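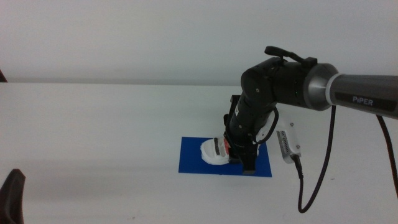

A reader in Dela Peña wrote to say that asking guests to take off their shoes at the door is rude, and that a host who cares more about the carpet than the company should stay home alone. She had been to a birthday dinner in August where she spent four hours in her stockings, in a dress that was hemmed for heels, and she was cold and annoyed the whole time.

I have some sympathy for her, but I think she is wrong about the rule. It is your house. If you don't wear shoes in it, your guests can go without theirs for an evening. Where most hosts fail is in the way they ask.

The time to mention it is in the invitation. One line is enough: "We're a shoes-off house, so bring warm socks." A guest who knows ahead of time can pick a different outfit, or pack a pair of clean flats. A guest who learns about it on the porch, with 10 people behind her holding casseroles, has no choices left. That was the real trouble at the birthday dinner.

You also owe people a place to sit. Pulling off a boot while standing on one foot is hard at any age, and past a certain age it is dangerous. We have a narrow bench from Fonent by our front door and it gets more use than the sofa. A kitchen chair would do the same job. Put down a mat or a tray too, so the shoes aren't in a heap when everyone leaves at once.

Then there are slippers. I keep 7 pairs in a basket, the plain washable kind, and they go through the machine after each party. Some guests won't touch a shared slipper and I don't press them.

There should be exceptions, and the host should be the one to offer them. A person with a brace, a bad foot or a cane keeps their shoes on. So does the plumber, if he would rather. At a large party, I think the rule should be dropped. I once went to an open house in Emia with more than 19 pairs of shoes in the hallway, and I went home in a left loafer that wasn't mine. Roll up the good rug and mop in the morning.

As for guests, if you're asked, do it without a speech. Don't say your shoes are clean. Don't ask what the floor cost. If you have a reason to keep them on, say so quietly - you don't have to explain what it is - and a decent host will wave you in.

I wrote back to the reader and suggested she keep a pair of folding flats in her purse. She hasn't answered yet.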